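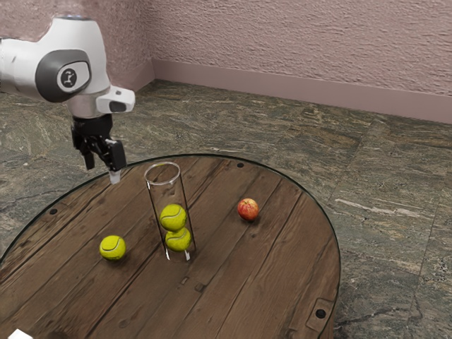 My Year of Keeping a Household Notebook

By Keerthana Annamalai
February
6 min read

I started writing down what goes on in our apartment a year ago, after the water heater quit and I couldn't tell the repairman how old it was. He asked when it had last been flushed. I didn't know that either. He was polite and charged me for the visit, and on the way back from the bank I bought a plain ruled notebook at the drugstore.

I've filled 252 pages since then. My handwriting is large, so that sounds like more than it is.

The first pages are a mess. I tried to put everything in at once: serial numbers, paint colors, the phone number for the building office, when the lease renews, which key opens the storage cage. I wrote it in whatever order I came across it, and a week later I couldn't find any of it. Manikandan, my husband, suggested a spreadsheet. He had one going by dinner, with colored tabs. We used it for a few weeks and then I was standing in the hall closet with a furnace filter in one hand and no wish to go find the laptop, and that was the end of the spreadsheet.

I tried an app after that, one called Listix. It was fine. It sent reminders at 7 a.m. and I got in the habit of swiping them away before I was fully awake. I'd have a reminder to clean the dryer vent, swipe it, and then have the feeling all day that I'd dealt with the dryer vent. I deleted it after a month.

So I went back to the notebook and changed how I used it. I write entries by date, one after another, no sections. A line or a short paragraph. At the back I keep an index, and that's the only part that takes any discipline. When I write about the dishwasher, I turn to the back and put the page number next to "dishwasher." I got this from my uncle, Senthil Chettiar, who kept the books for a hardware store and indexed everything he owned. His notebooks went back to before I was born. He could tell you what he paid for a hose.

An entry looks like this one, from last spring:

"Kitchen faucet dripping again, cold side. Replaced the washer. Old one was cracked through. Spare washers are in the coffee can on the top shelf, not the drawer."

I have used that entry twice. Once when the hot side went, and once when Manikandan was looking for a washer while I was at work and called me. I told him to look up "faucet." He found it in less time than it would have taken me to remember.

What I didn't expect was how much I'd write that had nothing to do with repairs. There's a page about the smell in the stairwell and what it turned out to be (a bag of onions in the Amins' bike basket — Ravindran Amin was very embarrassed and brought us oranges). There's a record of which windows let in street noise, made when I was trying to decide where the bed should go. I wrote down what we ate the week we both had the flu, mostly toast and canned peaches. I don't know why I did that. I read it over the other day and could remember the whole week from it.

I also started writing down what things cost, and that has been less pleasant. I'd had a figure in my head for groceries that was probably right when I was in my twenties. The notebook put a stop to that. We didn't make any big changes, but we quit buying the small bottles of juice, and I stopped going to the store on the way home when I'm hungry.

A few practical things, for anybody who wants to try it.

Use a pen that doesn't smear. I'm left-handed and lost most of last March to a gel pen.

Keep it in one place. Ours lives on top of the refrigerator next to the flashlight. When it moves it stops getting written in. It spent two weeks in my work bag over the summer and there's nothing in it for those two weeks, though I know the bathroom fan was fixed in there somewhere.

Number the pages before you need to. I did mine 4 or 5 at a time while the coffee was brewing, and kept running out ahead of myself. If I did it over I'd sit down one evening and number the entire thing.

Write the boring version. I went through a stretch of trying to make the entries read well, and they got longer and less useful. "Cleaned gutter over back steps, lots of maple seeds" is enough.

Put names in. I have the name of the man who came about the water heater, Gunārs Vanags, because he gave me a card and I taped it to page 1. When the pilot light went out in November I called him directly. He remembered the unit and walked me through relighting it over the phone, no charge. I wrote that down too, every step, and indexed it under "heater," "pilot" and "Vanags" so I'd be sure to hit one of them.

Manikandan doesn't write in it much. He reads it, though. I've come into the kitchen and found him with it open, going through some month we've already lived through. He has added a few lines of his own in very small print, mostly corrections. Next to my entry about the bedroom shelf he wrote "3 screws, the fourth one is only for looks." I'd wondered about that shelf.

I've thought about what to do with the older information, the things that came before the notebook. For a while I tried to fill it in from memory and old receipts. I gave it up after the shoebox of receipts turned out to be mostly blank. The print on them fades. I could make out a pair of boots and part of a pharmacy visit. Now I leave the past alone and if something old comes up, I write it down on the day it comes up.

My sister asked whether I worry about losing the thing. I do, a little. I take pictures of the index pages with my phone every so often, and of the page with the insurance numbers. I haven't done the rest. It would take an afternoon and I keep finding other uses for an afternoon.

The second notebook is already bought. It's the same kind, but the drugstore only had green this time. I have to decide whether to copy the old index into it or start clean and keep both on the refrigerator. I'm leaning toward keeping both — copying would take hours, and I'd get some of the page numbers wrong.

The water heater gets flushed again next month. It's on page 249, and I've put a paper clip on it.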